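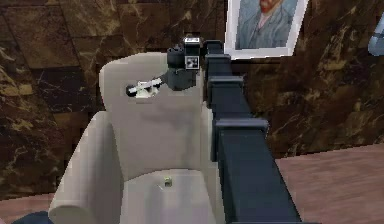 Section 4. Picking up your camper van

Read this section before you leave the Trimley depot. Allow 74 minutes for the full handover if this is your first Peltgate rental.

1. Bring your license and booking number to the front desk. Every driver must sign.

2. Walk around the van with the agent and mark any dents or scratches on the condition sheet. Keep the yellow copy.

3. Check that the fresh water tank is full and the gray water tank is empty. The gauges are over the sink.

4. Turn on the gas at the bottle, then light one burner. Turn the gas off again before driving.

CAUTION: Never run the stove or the heater while the van is moving.

5. Plug in the power cord and confirm that the green light comes on.

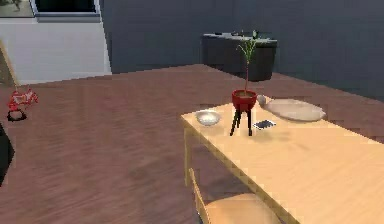 Before each drive, stow everything that can slide or tip. Close the roof vent, latch the fridge, and put dishes in the lower cabinets. Anything you would leave standing on a table at home, like the red plant pot on its three-legged black stand, needs to go on the floor of the rear locker, wedged with a towel.

6. Fold the table down and push the locking pin in until it clicks.

7. Set the odometer record. Your rate covers 248 miles a day. Extra miles are billed on return.

NOTE: On trips over 1,000 miles, check the oil at every second fuel stop.

For trouble on the road, call the depot and ask for Emiko Onishi. After 6 p.m., calls go to the Amrani office.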